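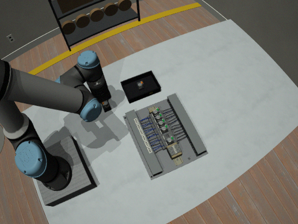
Hendanthorpe Panel Challenge

The Hendanthorpe Panel Challenge is a student robotics competition in which teams program a simulated robot arm to work on an electrical control panel. It is open to high school and community college students and is run entirely on computers, so a team with one decent laptop can compete against a team with a full workshop. The main round takes place every March.

Origins

The challenge grew out of an evening class taught by Jonalyn Macapagal at Skaltstead Technical School. Her students loved programming robots but had to share a single arm, and many of them spent most of the evening waiting for a turn. Macapagal began building practice exercises in a simulator, starting with simple pick-up tasks and moving on to control panels, a subject her electrical students already knew well. The first open contest drew 11 teams. The most recent one drew 40, with 226 students taking part, a wonderful turnout for an event that began as homework.

The simulated cell

Every team receives the same virtual workcell, known as Durnon. A dark grey arm with light blue joint caps stands on a pedestal at a wide, pale work surface and carries a black gripper. A shallow black tray holds a small grey component with an orange tab. The panel lies flat next to it, with wire ducts along two sides, a column of devices on a DIN rail between them, and green indicator lights on the devices. The workcell sits in a modeled room with a plank floor, a yellow safety line and a shelving unit, and students often say that the room makes their first session feel like a visit to a real shop.

Format

Teams write a program that takes the component from the tray and brings it to a target position on the panel. The starting position of the part changes from run to run, which rewards programs that can adjust. Touching a wire or a duct costs points, and a collision with the panel ends the run. Judges also read the code and talk with each team about its choices. A perfect score is 325 points.

Beginners enter the Open Division, where the target is marked for them. The Advanced Division leaves teams to find the target on their own and has produced some truly inventive solutions.

The Baluyot Award

The Baluyot Award goes to the team that gives the most help to others, usually by sharing tools or answering questions on the forum. Cyprian Jabłońska won it as a student for a small program that replays a failed run in slow motion. Teams still use it, and Jabłońska has since returned to the challenge as a judge.

See also

Robot simulation
DIN rail
Student robotics competitions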